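Skalia Table Set-Up Guide
Section 5: Loading the Tray and Placing Small Cartons

Print this section | E-mail this section

By now your table is standing and the cloth is on, so here comes the fun part! This section covers the Skalia gold tray and the things that go in it or next to it. Read it once before you start, then keep it open while you work.

5.1 Before you load

1. Spread the cloth over the table and pull it flat from the middle outward. Fold creases are fine. A striped cloth is forgiving that way, and the colors look wonderful against the gold.

2. Set the empty tray on the cloth with plenty of room on one side. You'll want that strip of tabletop for a waiting row of food and packages.

3. Wipe the bottom of the tray with a dry, soft cloth. Brushed metal shows fingerprints, especially under a bright ceiling light.

Note: If you have the Clarken liner, leave it out for now. It goes in at step 6.

4. Line up what you plan to load along the free side of the tray, bread nearest to hand. Thick slices hold their shape much better than thin ones, and a good porous loaf looks terrific on gold. Take the slices one at a time, by the sides, and squeeze only as much as you need to lift.
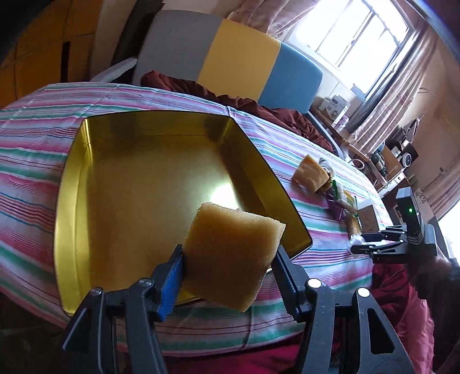 5. Lower each slice straight down into the tray. Don't drag it over the rim, or you'll be picking crumbs out of the tablecloth until dessert (we've done it, more than once).

6. For soft or sticky bread, put the liner down first and press it into the corners. Plain sliced bread can go directly on the metal.

CAUTION: The rim is thin. Don't lift a loaded tray by one wall. Use both hands, one on each side, and keep it level.

5.2 Cartons and small packages

The tray walls are tall enough to hold upright boxes, and this is where a Skalia table really starts to look put together. Small cartons that used to roll around in a drawer suddenly have a home!

1. Sort food from everything else. Balms, oils and anything scented belong in their own container, well away from the bread. Bread picks up smells surprisingly fast.

2. Check that each carton is closed at both ends before you move it.

3. Hold a tall, narrow carton by its two long edges and keep it upright. The green and white TSAO ESSENTIAL OIL box is a good size to practice on. Its main lettering runs along the length of the box, so don't go by that when you decide which end is up. Look for the small line with "10ml" in it and turn the carton until that reads correctly.
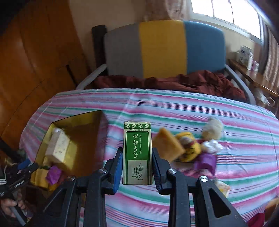

Once you have the first one standing, the others go quickly. Work from the back wall toward you, with the printed panels facing the side where people sit. Leave a finger's width between cartons so that any one of them can come out without knocking over its neighbor.

Note: Cartons lighter than a deck of cards may tip when the table is bumped. A Trummer divider (part 802, sold in packs of 2) slides in behind them and keeps them straight.

CAUTION: Don't store opened bottles on their sides. Oil will stain the cloth, and it's very hard to wash out.

4. Step back and look at the table from the door. Swap things around until you like it. There's no wrong layout as long as the bread and the oils stay apart.

Go on to Section 6, Clearing and Folding.

Reader comments (2)

breadbox_fan: I used the liner for plain toast too and it saved me a wipe-down. Does the Clarken one go in the dishwasher?

tworows: The tip about checking the small print for which end is up was great. I had half my boxes on their heads. Would love a bigger tray next!

Contact Wilitz Customer Help | Copyright Wilitz, all rights reserved | Page updated 19th December | Back to top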